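Otine wrist camera kit – worth it for a small arm?
Forum: Grippers, Tooling and Vision
11/28/21

gunhild_l wrote:
We are looking at the Otine wrist kit for a six-axis arm in our workshop. The kit is the fisheye camera, a bracket, a 3 meter cable and a year of the calibration software. The quote I got from Budgate is $974 before shipping. Has anyone here bought one, and would you buy it again? Mostly we would use it to record hand-guided demos.

jasanow_bench wrote:
We have had one since June. The camera is fine. The bracket is stamped and it flexes if you run the arm fast. I machined a thicker one and have had no trouble since. For the price you should not have to do that.

Vedis V wrote:
Disagree about the bracket. Ours has been on for 19 weeks with the stock screws and the calibration has not moved. Did you torque them to the sheet? The first batch shipped with the wrong washers and Budgate will send you new ones if you ask.

jasanow_bench wrote:
Yes, I torqued them to the sheet. Washers were the right ones too. We run faster than you do, I think.

gunhild_l wrote:
Thanks both. How bad is the distortion? The sales page only shows corrected footage, and I would like to know what goes in before the software touches it.

raghild_h wrote:
It is strong. You get a round picture with black around it, and straight things bend a lot toward the rim. The bigger issue for me is how much of the view you lose when something large and shiny is close to the lens. Raw frame from ours, no correction and no cropping:

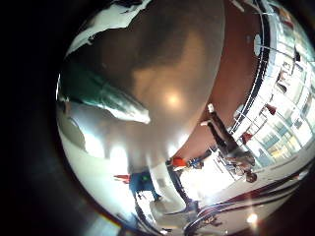
Vedis V wrote:
The bright windows on the right are what I would worry about in that one. The panes are washed out and the middle goes dark. Lock the exposure before you record. It is under Capture, second tab, and it is off by default.

raghild_h wrote:
I can lock it, but then I have to pick which half of the room I want. A sensor with more range would fix that and the Hedegaard camera has one. It costs more and the mount is heavier.

jasanow_bench wrote:
Agree on the Hedegaard if you have the payload for it. On a small arm I would stay with the Otine and put up blinds.

gunhild_l wrote:
Payload is tight, so the Hedegaard is out. Does the correction hold up near the rim?

Vedis V wrote:
Good in the center, soft at the rim. We throw away the outer part. If you train on the raw circle you can skip the correction completely, and that is what we do now.

auður_d wrote:
I returned mine. The software license is tied to one computer and support took 28 days to move it when our PC died. The hardware was OK. Ask for the transfer terms in writing before you pay.

gunhild_l wrote:
I will ask Budgate about the license on Monday and post what they say.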